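Three controllers, one arm, and my dwindling goodwill

Posted August 2023

When I said in April that I was done buying controllers, I meant it in the way people mean it about bread.

The arm is the same one as before. What has changed is the box telling it what to do. Over the past few weeks I've run the old Primar controller, the Dremar that replaced it, and a Kartha unit on loan from Saadet Akgül, who wants it back and has started sending me emails with no text in them, only the subject line "Kartha?"

The job was dull on purpose. A plain rod on the end of the arm, toy blocks on a board, and the rod has to push one block to a spot near another block and then back off without knocking anything over. I used a rod because the last round with the Flonent gripper turned into a review of the Flonent gripper. You can't blame fingers if there aren't any.

Each controller got 192 pushes from the same list of starts. The Primar got 117 of them inside my tolerance, which I had set at a level I thought was generous. It is a decent box for slow moves. Ask it to change its mind halfway through a push and it stops, thinks, and carries on with the first plan. I have worked with people like that and they were mostly fine too.

The Dremar is quicker to react and much louder about it. The fan comes on when you log in. Its manual has 28 pages on safety zones and a single paragraph on streaming targets, and that paragraph refers you to an appendix my copy doesn't have. Thirumalai Varghese found the setting in the end, under "Display." Once that was on, the arm followed a moving target the way I'd always assumed the Primar was doing, back before I checked.
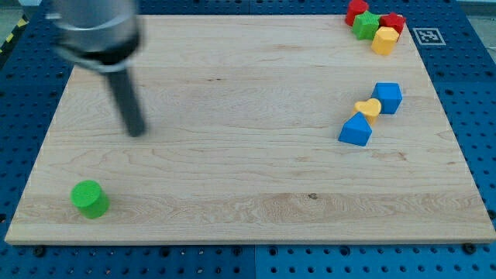 The Kartha was the one I wanted to dislike, mainly on account of the price. It's smooth. Reversals in particular are lovely -- no little shudder at the turn, and the rod lifts away from a block without dragging it along. The trouble is the setup. It took me more than 40 minutes to get it to agree with the camera about where the board was, and then it forgot overnight and we did it all again.

Round blocks are still the hard ones on all three, by the way. Push a cylinder a hair off center and it slides around the rod and goes its own way. I don't think any controller fixes that. A wider tip might, and I have a bit of plastic I could file down.

For now the Dremar stays on the bench, fan and all. Saadet, the Kartha is boxed up. I'm missing one of the cables but I know which room it's in.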